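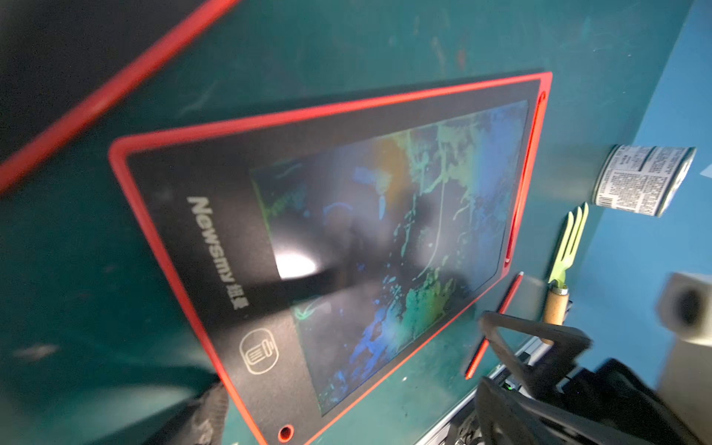
Ellholm Adds LCD Drawing Tablets to Its Classroom Lending Program

ISTPORT, 10 November 2025. Ellholm, a lender of reusable classroom materials, has added red-bordered LCD writing tablets to its catalog. The tablets are supplied to schools in the Istport district in place of scrap paper and dry-erase boards. Lending opens to all registered schools today, following a trial at Grendallow Elementary that began in September.

Each tablet is lent with a red stylus. An erase button, marked with a trash can, is set in the black bezel beside the writing area, and a slot along one side holds the stylus. Strokes show in several colors, including green, blue and turquoise, on a dark screen. Light strokes and pressure from stacked objects can leave faint marks, so Ellholm asks schools to clear each screen before storage and to keep the tablets flat.

The first order covers 1,000 tablets, packed in crates of 50. Simard, which handles transport for the program, delivers and collects the crates. The standard loan period is 2 terms. Returned tablets are wiped down, tested with a stylus across the full writing area, erased and repacked. Units that fail to erase are withdrawn.

During the trial, teachers used the tablets mainly for spelling, arithmetic and free drawing. The most common request was for spare pens. Ellholm has set the price of a replacement stylus at 38 cents.

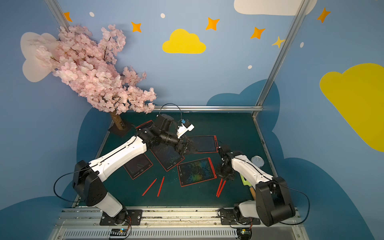
Can a school borrow fewer tablets than a full crate?
Part crates are available to schools with small classes. The request form has a field for the quantity, and the delivery schedule is the same as for full crates.

Schools should list a delivery entrance and a contact for returns on the form. Lost tablets are billed at the end of the loan period. Registration and loan forms are available from the Ellholm office in Istport.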